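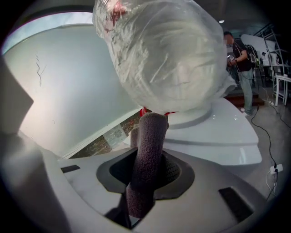 A clear plastic bag tied at the neck with thin red string.

How I set up a headshot station at a conference

I ran my first headshot corner at a sales meeting in Urnville in January, and the line went out the door! So here's my setup, step by step.

First, ask the planner for a spot near the coffee (people wander over anyway). You want 900 watts of power on its own outlet and enough room for a backdrop plus 2 lights.

Next, make a sign-up sheet with 3-minute slots. I leave one blank every hour — somebody always runs over.

Tape a line on the floor for toes. Put your main light a little above eye level, then take a test shot of a friend. Teresa Leitão stood in for me and wore her glasses, so I could fix the glare before the doors opened.

Take 60 seconds to chat before you shoot. Ask where they flew in from, anything. Then write the file number next to their name right away, and spell it back to them.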